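The woman who runs the desk-drawer clinic at Lisidar doesn't call it a clinic. "It's a tidy-up with biscuits," she told me, and put the kettle on before I'd got my coat off. She has been sorting out other people's odds and ends for years, and her rule for small trays is wonderfully bossy: big thing in the big space, small thing in the small space, and leave one gap alone.
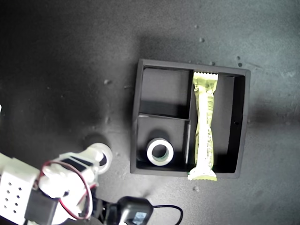 I asked about the gap, naturally. "You'll want it by teatime," she said. "Keys, a stamp, whatever. If every bit is full you start piling, and then you've got a heap with walls round it." She reckons she has seen more than 200 drawers ruined that way, mine very probably among them!

We moved on to tape, a subject on which she has Views. A roll goes in flat, never on its edge, and never in with anything fluffy. "Cloth tape picks up every speck going," she said. "You can't stop it. Just don't help it along."

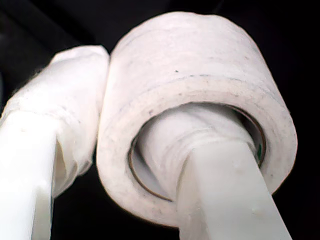
Words: the Welside home pages
Sep 23, 2024

Snacks were where I expected a telling-off — I keep mine loose in a coat pocket — but she was all for them. "A tray without something to eat in it is just stationery." Hers lie lengthwise, and if one is a bit too long for the tray she lets it poke out.

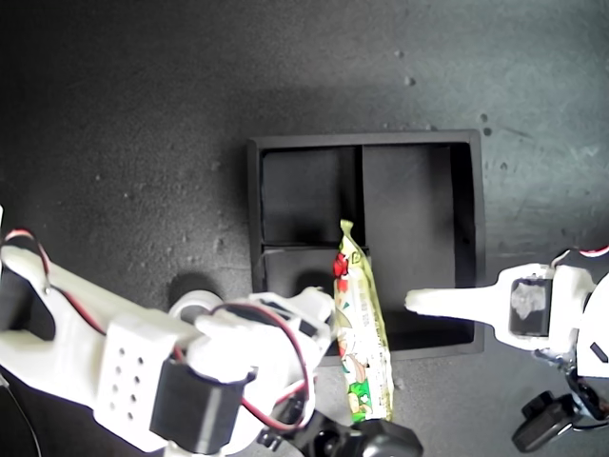 Labels she can take or leave. She tried them once, 115 little stickers, and gave up when she noticed she was going by colour anyway. A pale yellow-green wrapper with a splash of red near the top is easy enough to find without a sticker on it, even for me before coffee. "Read it when you're eating it," she said, and passed me another biscuit.

She's doing a longer session in October, 20 places, bring your own drawer.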